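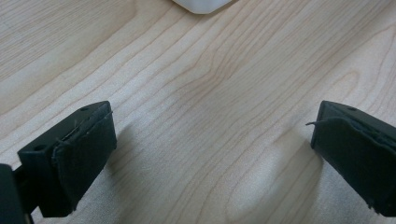
Two gripper fingers, wide open over a wooden table.

Home Topics Games Ask Us Grown-ups
Search this site Type a word Go

Can a robot do your chores yet?

Sort of. Don't throw away your dish towel.

Picking up a cup is easy for you because you've had years of practice, most of it with food on your face. A gripper has two stiff fingers and soft pads to stop things from slipping. It has to learn where the cup is, how wide to open and how hard to squeeze. Too soft and the cup drops. Too hard – well, get a broom.

At the Tirnbridge workshop, Aslı Kırmızıgül teaches a robot called Mai to clear a table. She showed it the job 4000 times. Mai now needs 14 minutes to put away 20 cups, and it stops if you swap in a mug it hasn't met.

Shops are a little easier. Boxes are mostly the same shape, and they don't hide under the couch. Machines already move plenty of them.

Folding a T-shirt is much worse. Cloth flops into a new shape every time you touch it. Mai's best shirt looked like a burrito, and Aslı was very proud.

So for now, your room is still your problem.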